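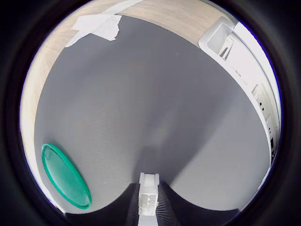

Speaker notes — Moving to Predbridge: what buyers ask us first

Slide 1. Welcome
Good evening and thank you for joining. My name is Birthe Briem and I work with home sales at Holst. I have lived in Predbridge for eight years, so some of what I say tonight is from the office and some is from my own street. Please keep questions for the end, except if I speak too fast. Then stop me at once.

Slide 2. Where the town is
Show the map. Point to the river first, then the railway. People often think that the old town and the station are the same area, but there is a hill between them and it is steeper than the map makes it look. With a pram you want the path behind the church.

Slide 3. The three areas
Old town: small houses, thick walls, little parking. Many have a shared yard, so ask who pays for the repairs.
Station side: mostly flats. The trains are heard in the front rooms. Visit once in the morning before you decide.
Damska: the newest part, built on the former orchard land. Bigger gardens, but the bus is only once an hour in the evening.
(Pause here. Somebody always asks about Damska and flooding. Answer: the low end by the stream has had water in the gardens. Read the survey.)

Slide 4. Schools
Two primary schools and one secondary. I do not say which is best. Places are given by address, and the border goes through the middle of Mill Road, so two neighbours may have different schools. Check the house number with the school before you make an offer.

Slide 5. Costs that surprise people
The service charge in the Remico building was 2,437 last year, and it includes the lift and the heating of the stairs. Moving costs for a family home are around 2,000 if you pack the boxes yourself. Say clearly that these are only two cases from our own buyers.

Slide 6. Bent Toft's story
He has agreed that I tell it. He rented for one winter on the station side before he bought in the old town. In January he learned which streets get no sun, and he took two houses off his list. I think renting first is good advice, if you can afford it.

Slide 7. Questions
Kasun Khondokar takes the questions about mortgages, I take the rest. If it is quiet, begin with parking permits. Leave the slide with the office telephone number on the screen.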